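New handhelds for the Brusdale ridge crew

So I finally gave in and replaced my old two-way radio! It had been on my belt for 9 years, and the battery would quit on me somewhere past the second gate every single time (I'd taken to carrying a spare in my sock). Gwenaël Courtois had been bugging me about it since last winter, and when he spotted a used Wistik handheld for $79 he bought it before I could argue.

First impressions: it's heavier than I wanted, but the knob on top is big enough to turn with gloves on, and I love that. The speaker is LOUD. I had it at half volume in the kitchen and the dog left the room.

Programming it was another story. The cable came with no instructions at all, and the software wouldn't see the radio until I tried my third USB port. After that I typed in our 10 channels by hand, got the tone wrong on channel four, and spent an evening wondering why Ysaline Leclerc could hear me but I couldn't hear her. Sorry, Ysaline!

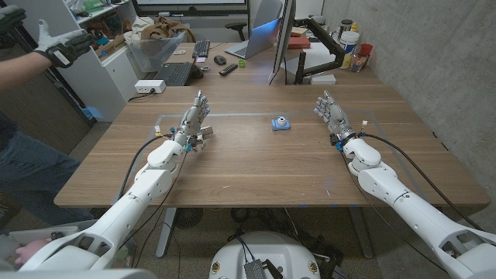

Two robotic hands over a wooden table, fingers up.

Anyway, range. We tested from the parking lot at Brusdale up to the old fire road, Ysaline walking and me sitting in the truck with coffee (a fair split, I thought). She was clear all the way to the bend, then scratchy behind the rocks, then clear again at the top. My old one always went dead at the bend, so I'm calling that a win.

I still need a better antenna and a belt clip that doesn't pop off when I sit down. The Stillaso clip costs $40, and I can't make myself pay that for a bent piece of metal. If you've got a spare one in a drawer, leave me a comment. I'll trade you two old chargers and a speaker mic that mostly works.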